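The harp workshop at Grarkitz opens its doors to visitors one morning in October. The tour starts in the drying room, where willow and maple blanks are stacked by year of felling. Soundboxes are hollowed from a single block, then left at 350 grams of water per kilo before carving resumes.
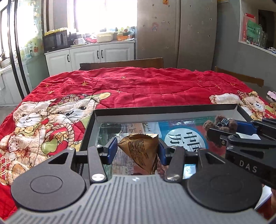 Foil packet with printed Chinese text, held between blue finger pads.

Stringing is done upstairs. The Mollel pattern takes brass wire in the treble and 6 silver strings in the bass — tuned last, after the neck has settled. Doors close at noon.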